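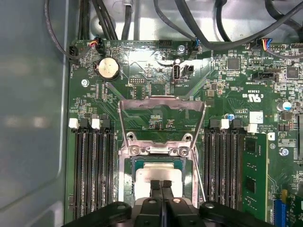 3.2 Connectors, labels and the order of work

The 84 desktop computers in our study came to the Fekar workshop in Ekbridge from offices and schools, and all of them were opened for repair or for reuse of parts. In this section we describe what a worker meets after the side panel is off, and how the layout of the board influences the order in which things are taken out. Figure 2 shows the inside of one chassis with the motherboard still fixed in its place.

The first difficulty is the cables. In Figure 2 a group of black cables crosses over the upper part of the board, and several of them end in small connectors there. One plug, with blue and white wires, is partly under a black cable. A worker who wants to reach such a plug must first move the cable to the side, and in our notes this small movement was repeated many times during one job. Yamila Ulloa, who made most of the notes, called it "the waiting hand", because one hand only holds the cable while the other hand works.

The second point is the colour of the wires. The same board has a plug with short red, orange and white wires near one corner, and another one with red, yellow and blue wires. Our participants used these colours when they talked to each other ("the one with the orange"), although the colours alone do not tell which header the plug belongs to. Two participants made a short drawing of the colours before they pulled anything out. The others trusted their memory. When the computer was put together again on the same day, we found no difference between the two ways. When it stayed open until a later session, the drawing was clearly useful.

Printed labels were used less than we expected. Some of them are easy to understand also for a beginner: the vertical USB port inside the chassis in Figure 2 has INT_USB3 printed next to it, and a small pin header is marked DEBUG. But the lettering on a board is read well only from one direction, and the chassis usually lay on the table in the direction which was comfortable for the screwdriver. The participants then had to read upside down or turn the whole chassis. Selim Demirtaş preferred to turn it every time. Hacer Dağdelen never turned it, and said in the interview that she knew the words by their shape.

The coin-cell battery is a different case. It is round, silver and larger than most parts near to it, and it sits in a black holder, so it was found quickly by everybody. In the workshop it is removed early and put in a separate box, before the screws of the board are touched. The written instruction of the workshop puts this step after the screws, and 5 of our participants changed the order by themselves. They explained that a battery which is still in the holder is easy to forget when the board is already outside of the chassis.

The mounting screws were the last step. In the part of the board shown in Figure 2 three of them are visible, among them one below the battery and one above the internal USB port. Both have the same silver colour as many other metal parts in a computer, and in 3 computers of our sample a screw was overlooked and the board was pulled while it was still fixed. We have not seen broken boards from this, but the participants were worried each time – especially the beginners, who afterwards checked every corner with a lamp.

The times for each step, and the differences between beginners and experienced workers, are reported in Section 3.3.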